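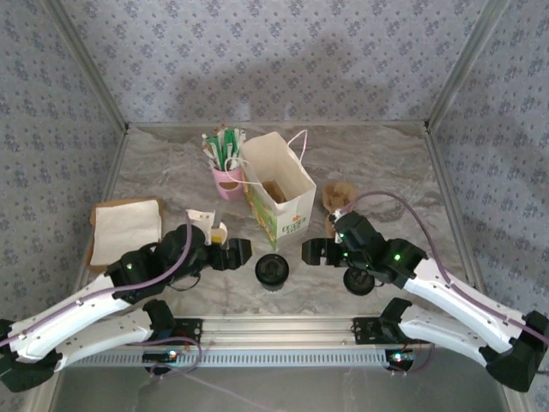
Two arms, one marble-patterned tabletop

Juggler for a 50th: how do I tell a good one from a bloke with three balls?
Posted in Hiring Entertainers

My sister is turning fifty and has decided, after years of saying she wanted no fuss, that she wants a fuss. Specifically she wants a juggler, because we had one at a family do when we were kids and she has never got over it.

I've been given the job of finding one. So far I have a shortlist of 4 acts, all of whom are apparently "internationally acclaimed", and one of whom would like to be paid partly in petrol. Every website says the performer has wowed crowds across the globe. None of them says what happens between walking in and walking out.

The venue is the function room upstairs at the Driltavell Hotel. Ceiling is low-ish, carpet is the colour of gravy, dinner is at seven on a Thursday (don't ask, it's her actual birthday and she won't budge). Guests range from a toddler to my uncle, who heckles at funerals.

What should I be asking these people before I hand over a deposit? And is fire indoors as bad an idea as it sounds?
– gravy_carpet

Olszewski
I did corporate and cruise work for nine years, mostly clubs and a bit of unicycle until my knee lodged a formal complaint. Some thoughts.

Measure the ceiling. Get a tape, do it properly, and tell the performer the number, including the lowest light fitting. Five clubs needs a lot more air than people think, and a juggler who has turned up to a low room will spend the whole set doing the bits he normally does while looking for his other props. A good act will ask you about height before you bring it up. If they don't ask about height, floor, lighting or where the audience is sitting, they're either very relaxed or very new.

Ask for unedited video. Everyone has a showreel, and a showreel is every catch they've ever made with the drops taken out and a drum track put in. You want one long clip from a real booking, with real people chewing in the foreground. Watch what they do when something hits the floor. Everybody drops. The ones worth paying have a line ready and you'll half suspect they did it on purpose.

Don't put them on during the main course. You can't clap with a knife and fork. After mains and before the speeches is the spot, and ask for twenty minutes. They'll offer you forty-five. Twenty.
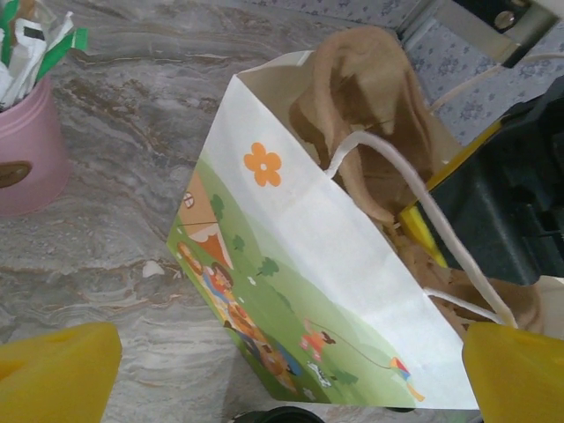
On price, get it in writing and make sure it says what's included. Travel, sound, whether they bring their own mic, whether they need a meal. Feed them anyway. I once drove to Semevport and back for a wedding and was given a bread roll and pointed at a corridor, and I can tell you the second half of that show was not my finest.

Fire indoors: no. The hotel will say no, their insurer will say it louder, and the carpet sounds as though it has suffered enough. Ask to see the performer's own public liability certificate while you're at it. They should be able to email it the same day. If they go quiet, move down your list.

As for the uncle, warn them about him by name. Most of us would pay for a heckler like that.

Dandora
just get a magician

Lech Makowska
Agree with nearly all of Olszewski's post, apart from the bit about twenty minutes, which is too long if there's a toddler.

I'd add: ring them. Don't email. You're booking somebody to talk to a room for the evening, so if the phone call is like pulling teeth you have your answer. I rang 2 jugglers for our club's January dinner. The first recited his website at me, including the part about being awe-inspiring. The second wanted to know what the guest of honour did for a living and whether she'd mind being dragged up on stage. We booked the second and he built a whole routine around her being a dental nurse. I still don't know where he got the teeth.

Which brings me to your sister. Check whether she wants to watch a juggler or be near one. Quite a few people who say they want "a fuss" go white when a stranger hands them a spinning plate in front of their workmates. Let the performer know either way and he'll pick on someone else. Sounds like you've got a volunteer in the family already.

Also I wouldn't rule out the petrol one. The best unicyclist I ever saw took a slab of beer and a lift home.

gravy_carpet
Thanks all, even Dandora. Measured the ceiling. There is a chandelier. I am now ringing people and opening with the chandelier, and one of them laughed in what I thought was a promising way, so he's in front. Uncle has been told nothing.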